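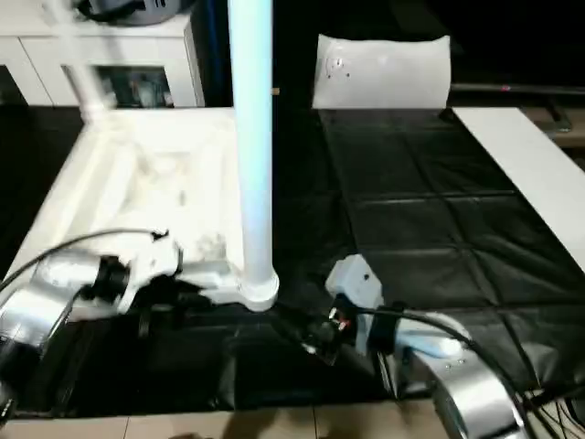

Dual-Arm Cell Inspection Checklist, With Comments

Home | Cells | Checklists | Incident Forms | Contacts

November
By Rokeya Sheikh, cell safety lead, Panness

Scope

Covers the two-arm teleoperated cell at the Drummond building. Complete the whole list every Friday before the first session, and sections 1 and 2 at the start of any other working day. The inspector and the operator on shift both initial the sheet. An item is marked OK, Fix or Stop. Fix means the cell can run and the job goes on the repair list. Stop means arm power stays off until the item is cleared by Kenna Chisholm or me.

Comments are from this week's walk-through with Kenna and Cameron Farquharson.

1. Before power

1.1 Lockout tag removed and signed back in. OK.

1.2 Both arm bases tight, no movement by hand. OK.

1.3 Arm housings wiped down and checked for cracks, dents and loose screws. OK.
Comment: Wipe the silver housings before looking at them. They are shiny enough that a scratch and a reflection look the same under the ceiling lights. Use a dry cloth. The spray cleaner from the Girine kit is for the floor only.

1.4 Gripper fingers seated, no play in the mounting screws. Fix.
Comment: Left gripper has slight play when twisted by hand. Cameron retightened it to the value on the card. Check again at the midday stop and write down the result even if it is fine.

1.5 Floor clear on the operator side. OK.

2. Cables

2.1 Gripper cables have enough slack for full wrist rotation, and no loop is large enough to catch on a fixture. Fix.
Comment: The cables run in open loops over the arms. A loop is allowed, but it has to clear the center pole at every point the gripper can reach. Move each wrist through its full range at slow speed with one person watching the cable and nothing else. On the right arm the loop goes over the housing and down, and it needs one more tie.

2.2 Cables at the arm base separated and tied. Fix.
Comment: There is a tangle of thin black cables at the lower right. You can't trace one by eye. Colette Coste will label both ends and rebundle. Until that is done, do not unplug anything on that side with the arms powered.

2.3 No cable lies on the floor where the operator stands. OK.

2.4 Connectors fully seated, strain relief in place. OK.

3. Work area and fixtures

3.1 Center pole upright, flange flat, bracket tight. OK.
Comment: The pole stands between the two grippers, so treat it as an obstacle for both arms. It has to be in the collision model at its real position. If anyone moves it, the model gets updated before arm power comes back on. A note on the whiteboard does not count as an update.

3.2 White frame on the left secured and does not rock. OK.
Comment: Push at the raised edge, front and back. Blair Farquharson asked whether this could be checked from the operator station. It can't. Use your hands, power off.

3.3 Black mat flat, seams not lifting, no corner curled. OK.
Comment: The mat is glossy and picks up the room lights. Look along it from a low angle to find a lifted seam. A fingertip caught under one will drag the mat before the force limit trips.

3.4 Loose items in the work area are on the task sheet. OK.
Comment: The cushion and the long white board were both listed. Anything not on the sheet comes out before the start, including pens and tape.

3.5 Storage behind the cell closed, nothing on top that could fall into reach. Fix.
Comment: The white cabinet is outside the reach of both arms. Even so, the top should be kept clear. Move what is up there to the shelf in the corridor.

4. Motion checks

4.1 Emergency stop tested from both stations. OK.
Comment: Test with the arms moving slowly. A test with the arms parked only tells you that the button lights up.

4.2 Hold-to-run released, arms stop and hold position. OK.

4.3 Speed limit set for setup mode. OK.
Comment: Limit confirmed on the controller screen. Read it off the screen each time and write the number on the sheet. Do not copy last week's.

4.4 Minimum gap between grippers holds when both are driven toward the center. OK.
Comment: We ran this 10 times with the Farov controller in its normal profile and it held every time. Run it with the grippers facing each other across the pole. That is where operators lose track of which arm is nearer.

4.5 Arms clear of the pole when crossing over the mat. OK.
Comment: Right arm first, then left, then both.

5. People

5.1 Only trained operators at the controls. OK.
Comment: The trained list has 6 names. Ask Kenna before adding one.

5.2 Nobody reaches over the mat while arm power is on. Stop, cleared.
Comment: During the walk-through a hand went in to straighten the cushion with the arms holding still. Holding still is not the same as off. We stopped, talked it through with the shift and restarted. It is written up on form 445. To straighten anything by hand, cut arm power, wait for the indicator, then reach.

5.3 Second person present for any test in section 4. OK.

5.4 Hair tied back, lanyards off, sleeves fastened. OK.

Open items

2.1 Extra tie on right arm cable. Cameron.
2.2 Label and rebundle cables. Colette.
3.5 Clear cabinet top. Blair.
1.4 Left gripper play, recheck at midday. Cameron.

Signed sheets go in the blue folder by the door. If the folder is missing, leave them on Kenna's desk.

Last updated: November, Friday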